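Gowda House, ground floor activity room
Periodic room and contents check, with comments
Date of check: 8 Apr 2026
Previous check: June last year
Form supplied by Trorora. Form not improved by Trorora.

Marks used: OK, Attend (fix before the next check), Stop (take out of use today). The comment space on the form fits one short sentence, so comments are typed up separately, as they were last time.

1. FLOORS AND WALKWAYS

1.1 Main route from door to window clear
OK
Clear on arrival. There were fresh drag marks leading from the main route to the wall, so I give it partial credit for being clear on its own.

1.2 Mats flat, edges down
Attend
The mat by the sink has one corner that has been taped, untaped and taped again in a different color. Replace the mat. The tape has done all it can.

1.3 Cords across walkways
OK
The extension cord from last June is gone. So is the strip of carpet that was covering it, which I will admit I miss a little.

1.4 Trip edge at threshold
Attend
Metal strip is lifting at the left-hand screw. Two minutes with a screwdriver. This was also two minutes with a screwdriver last June.

2. SHELVING AND STORAGE

2.1 Tall units fixed to wall
OK
Both Lestitz units are now bracketed top and bottom. I pulled on them harder than the form asks and they stayed put.

2.2 Heavy items stored low
Attend
The sewing machine has moved down from the top shelf. The box of spare tiles has moved up to take its place. Please read the heading of this item aloud to whoever does the tidying.

2.3 Shelf load labels present
OK
Present and legible. One has a smiley face on it, which does not affect the rating.

2.4 Step stool
Stop
One rubber foot missing. It rocks. I have put it in the supply closet with a note on it, and I would be grateful if the note and the stool stayed together this time.

2.5 Top of units kept clear
OK
Dusty, but clear.

3. ELECTRICAL AND HEAT

3.1 Outlets and cover plates
OK

3.2 Kettle and Skatow hot plate on a hard, clear surface
Attend
The surface is hard. It is clear if you don't count the paper towels. Move the roll to the other side of the sink.

3.3 Plug-in items tested and tagged
Attend
17 items on the list, 3 without a current tag: the glue gun, the desk lamp and the radio. The radio is listed as "not used" and was playing when I walked in.

3.4 Load on power strips
OK
One strip per outlet, nothing daisy-chained. Rated 2000 watts, and nobody is running a heater from it anymore.

4. FIRE AND EXIT

4.1 Extinguisher in place, gauge in the green
OK
Tag no. 356, matches the log. The coat that used to hang on it has found a hook.

4.2 Exit sign lit
OK

4.3 Exit door opens fully
Attend
It opens fully if you lean on it. Plane the bottom edge or adjust the hinge — either will do, but pick one before the wet weather picks for you.

5. BASKETS, TRINKETS AND SMALL PARTS

This section was added after the last check. Most of the room's risk by volume is furniture, but most of its risk by number is little stuff at the bottom of things.

5.1 Baskets sound, no broken strands or sharp ends
OK
Ran a hand around the rims and inside. Woven baskets get the same check as plastic bins, with more fluff.

5.2 Ribbons, loops and strings
Attend 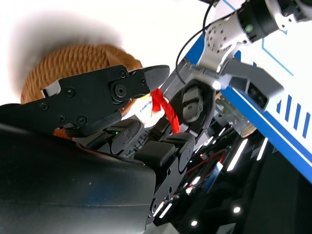 Anything with a loop is to be stored so that the loop can't catch on a handle, a knob or a passing sleeve. The rule for the room is short ribbons, tied off, with no long tails hanging over the side of a shelf. Ribbon is cheap and scissors are in the second drawer. Where the ribbon is purely decorative and nobody can say what it is decorating, take it off.

5.3 Printed tags and labels readable
Attend
Several labels have faded to the point where they are a matter of opinion. If you can't read it at arm's length, write a new one. Ballpoint fades; use the marker.

5.4 Small parts kept away from visiting children
OK
Lidded tub, high shelf, lid on. I would have liked to find something wrong here for the sake of variety.

5.5 Pins and needles counted back in
Attend
The count sheet is filled in for every session and shows the same number every time, in the same pen. I leave that with you.

6. CLEANING PRODUCTS

6.1 In original containers
Attend
One unlabeled spray bottle, blue liquid. It is probably glass cleaner. Empty it anyway.

6.2 Locked away after use
OK
Key on its hook, cabinet locked.

ACTIONS CARRIED FORWARD
Threshold strip (1.4), second time of asking.
Tile box to bottom shelf (2.2).
New stool or new foot (2.4), stool stays in the closet until then.
Tags for lamp, radio and glue gun (3.3).
Exit door (4.3), before anything else on this list.

Copy to the office binder and one for the back of the door, where the last one is still hanging. Please take the old one down first.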